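About Ernum

Ernum is a small language school in Kamska. We teach English and Spanish to adults, in the morning and in the evening. We opened with one room and now we have six. No group has more than nine learners, so everyone gets time to speak.

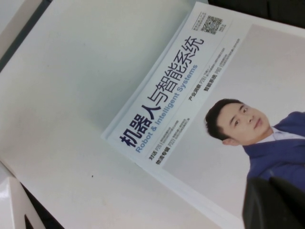
Do I need to take a test before I join?
We only have a short talk with you, 20 minutes, and then we suggest a group.

Our office is in McGrath House, next to the Tivar bakery. New courses start in April.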